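4.2 Reporting rules for lidded-container tasks

Of the 3,309 demonstrations pooled from the Irnaldale and Pirkwood labs, a fair share were labelled "success" by the person who had just finished doing them, which is a bit like letting the goalkeeper call the offside. We therefore adopted the Kairys checklist, a list of 13 items, and applied it to the 3,000 episodes that survived a first cull. The rules are dull. Most of them say that a word has to mean the same thing in March as it did when the protocol was written.

The word that gave us the most grief was "closed". Operators at one site took it to mean that the lid was somewhere over the box. Operators at the other wanted it flush on every side, and relabelled their neighbours' work with some enthusiasm. Rule 5 now settles the matter: a lid is closed when its edge is seated along the full rim and both fingers have let go of the handle. Anything else is "partial", a category that has grown popular.

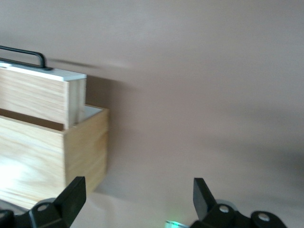
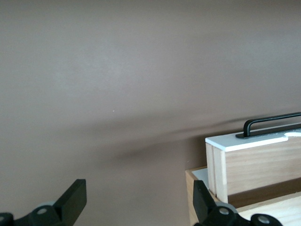
Figure 7. Wrist views of the wooden box with the black handle. Both fingers are visible in each.

Rule 6 concerns who may apply the label, and from which view. A wrist view alone is not enough to award "closed", however confident the annotator feels. In the first view of Figure 7 the raised upper part overlaps the rim and leaves a step, so "partial" is the most anyone can claim for that instant. The second shows only the left end of the handle, and the seating of the far side has to be checked from the fixed view. We also ask that motion blur be recorded as a flag and kept out of the outcome field, where it had been turning up as "maybe". Labels are assigned by a second person – Halliday's original draft called this person "the disinterested party", and we have had trouble finding one – and disputes go back to the text of the rule.

Related items
Halliday, B. Naming conventions for gripper states
The Timano task cards, revised
Notes on shared annotation between two sites

Contact the authors | © January 2020 Beathag Halliday and co-authors | Back to top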